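Salehi Two-Arm Teleoperation Platform
Bollia Research Equipment

Overview
Applications
Method
Results
Ordering

Overview

The Salehi platform is a two-arm research system for laboratories that study household handling tasks. It is supplied with two gloved five-finger hands, a head-mounted camera, wrist sensor modules, and the Filus recording software. The platform is intended for the collection of demonstration data and for the evaluation of learned control policies on the same hardware.

Applications

The platform supports work on tasks in which both hands have separate roles, including dish handling, cupboard storage, and table clearing. It has been used in kitchens fitted with standard household appliances. No markers or fixtures are required on the objects being handled.

Method

Salehi is delivered with the staged demonstration method developed by the Bollia applications group under Negin Shojaei. An operator controls both arms through the Dololer hand interface. Each recorded episode is divided into four stages: approach, grasp, transfer, and release. Stage boundaries are entered by the operator during recording and can be corrected afterward in Filus.

Episodes last up to 30 seconds. Camera images, joint positions, and wrist sensor readings are stored on a common clock. A policy is first trained on each stage alone and then fine-tuned on complete episodes. Laboratories may replace either training step with their own code; the file format is documented in the Filus manual.

Results

In the reference study, a policy was trained on 300 episodes of moving plates and bowls between a dishwasher and a counter rack. The staged method was compared with training on undivided episodes from the same set. Staged training produced fewer failed grasps on plates and smoother transfers over the counter edge. Results for release into the rack were mixed. Slot alignment remained the most common cause of failure, and bowls showed no clear gain from either method.

The study was repeated in July with the wrist sensor readings removed. Performance fell at the grasp stage and was largely unchanged in the others.
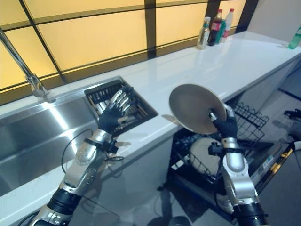 Dish-handling task with the Salehi arms: plate held in the right hand, left hand at the drying rack.

Included Items

Two arms with wrist sensor modules
Two five-finger hands with black gloves
Head camera and mount
Dololer operator interface
Filus software, single-laboratory license

Ordering and Support

Systems are configured to order. Research groups may request the reference episodes and trained policies with their quotation at no added charge. Installation includes arm calibration and operator training on site. Replacement gloves are listed under Accessories.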